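Raditex Adds Color-Coded Key Tags to Its Office Line

HAKOW, June – Raditex has added plastic key tags to its line of supplies for landlords, schools and small offices. The tags come in packs of 14 and ship from the company's Villanueva warehouse.

Each tag holds its key on a metal split ring. Buyers can give each floor or building its own color. The tags were tried out first at the Mosen apartments, where the front office keeps 392 keys.

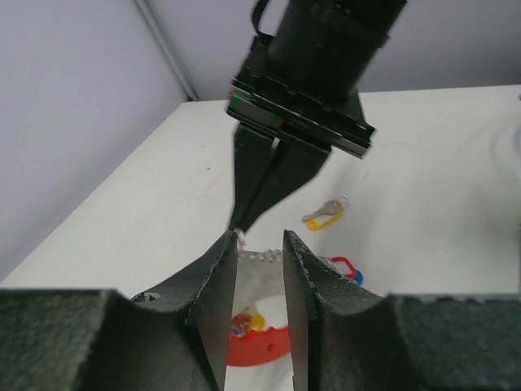
A silver key on a yellow tag, with a red and blue tag nearby.

Orders of 800 tags or more ship free.

Related releases
Raditex Moves Into Larger Villanueva Warehouse
New Wall Cabinets for Key Storage

Contact Raditex | Copyright Raditex | Back to top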